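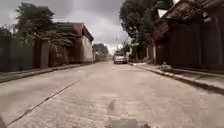
Hello all,

I've been meaning to answer this since April and kept losing the thread under everything else, so forgive me for quoting the whole thing back.

> Our street group is looking at the Endar sidewalk sweeper again. Trindico
> will rent it to us for 59 dollars a run. Has anyone had one do a whole
> block by itself? I don't mean a parking lot, I mean a street with curbs,
> doorways and trees. I'd love to give my back a rest.

I sympathize about the back! We had the Revico machine for 14 mornings last year, on a block with sidewalks on both sides and big trees hanging over the walls, and I came away fond of it but still holding a broom. On the open pavement it did very nicely. It took dust off pale concrete better than I do, and it didn't mind a gray sky or a bit of a slope.

The curb was another story. Ours would follow the edge well enough until something small and dark was lying up against a wall, and then it stopped and waited for a person to come and decide whether it was a bag or a stone or just leaves. I can't blame it, I have to walk over and look myself. Long seams in the paving bothered it too, and under a deep roof overhang, where the shade is heavy, it slowed to a crawl (my neighbor's cat found this very relaxing).

We did nearly 700 feet a morning with somebody strolling along behind. The Lục people told us their newer software is better about shadows, and it may well be, but I haven't seen it on a real street yet.

So my advice is to rent it for one run — one, before you sign up for a season — and try it on your worst stretch, doorways and all. Do write back and tell us how it went. And keep the broom handy.

Warmly,
from the hill end of the street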